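Care of Household Textiles, Unit 3
Handout: folding and pressing checked cloth

In this unit we work with cloths that have a woven or printed check. Please read the handout before the practical hour and bring one checked cloth from home, washed and without starch. A tea towel, a napkin or a small table cloth are all suitable. Very thick cloths are better left for Unit 4.

1. Why we begin with checks

A plain cloth hides many mistakes. With a check, every line tells you if the cloth is straight. When the lines of the upper layer do not lie over the lines of the lower layer, the fold is wrong, and it will stay wrong after pressing. For this reason the former students of the Lelthorpe evening course always learned on checks first, and I have kept this order.

2. Reading the cloth on the table

Put the cloth down as it comes from the basket and do not pull it yet. Look first for the widest band in the pattern. It is the easiest line to follow with the eye, also when the cloth is crumpled. The thin lines are useful later, for the exact work.

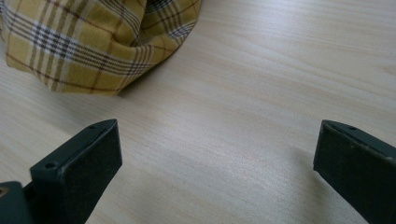
Pushpa Tomar

On the yellow plaid the white and cream stripes are the ones to follow. The thin brown lines at their sides bend together with them over the folds, so the direction can be found before anything is flattened. A deep fold, where the checks are pressed together and look dark, should be opened first. If you begin at a flat part, you only move the fold to another place.

3. The table

Use a smooth table, wiped and dry. A pale top makes it easier to see the shadow under an edge which is not lying flat. The grain of the wood can confuse beginners: it may run diagonally to you, and then the hands follow it without noticing. Follow the cloth and the front edge of the table only.

4. Order of work

Open the deepest fold with two flat hands.
Find the wide band and lay it parallel to the front edge of the table.
Smooth from the middle to the outside, never in a circle.
Bring the far edge towards you and match band on band.
Check the corners. A difference of 3 mm is accepted in this course.
Turn the cloth a quarter and fold again.

5. Pressing

We press only after the first fold is matched. Lift the iron and put it down again; do not push it along the cloth, as the check will stretch. A folded pressing blanket goes under the work, so please never iron directly on the table.

For the next meeting: fold the same cloth twice, once along the wide band and once along a thin line, and write three or four sentences about the difference.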